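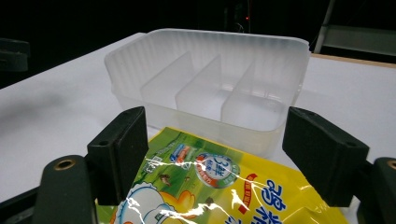 Appeal deadline after a denied motion to reconsider
Forum: Courts and Procedure > Civil Appeals

grellel_clerk
Small contract case, Danzer v. Golteck. Bench trial, judgment for the plaintiff in the amount of $2,120 plus costs. The defendant filed a motion to reconsider on day 20 and it was denied on day 66. Does the 30-day appeal period run from the judgment or from the denial? The state rule says a "timely post-judgment motion" tolls the period. It does not define timely.

docket66
From the denial, if the motion was timely. Check the civil rules for the motion itself. Many states allow 10, 14 or 28 days, and the appellate rule borrows that number without repeating it.

jiken
Disagree in part. Look at what kind of motion it was. In my state a motion for new trial tolls and a bare motion to reconsider does not, whatever the caption says. The court of appeals reads the substance. If it only reargued the evidence, I would count from the judgment, and on that count the appeal is already late.

docket66
That is a minority position. Most courts treat a motion to reconsider a final judgment as one to alter or amend.

jiken
Most, yes. He has not told us which state. A notice of appeal filed late is a jurisdictional defect in a lot of places and the other side cannot waive it.

grellel_clerk
The civil rule gives 28 days for a motion to alter or amend, so day 20 is inside it. The caption was "reconsider" but the relief asked for was a reduced award – the trial court had counted one invoice twice.

docket66
Then it asks to amend the judgment. 30 days from entry of the order denying it. Use the date on the docket sheet, which can be later than the date the judge signed.

jiken
With that added I agree on the tolling. I would still file the notice this week and attach both the judgment and the order. The filing fee here is $200 and it is due with the notice.

grellel_clerk
Order was entered in August, two days after signature. Will calendar from the signature date anyway.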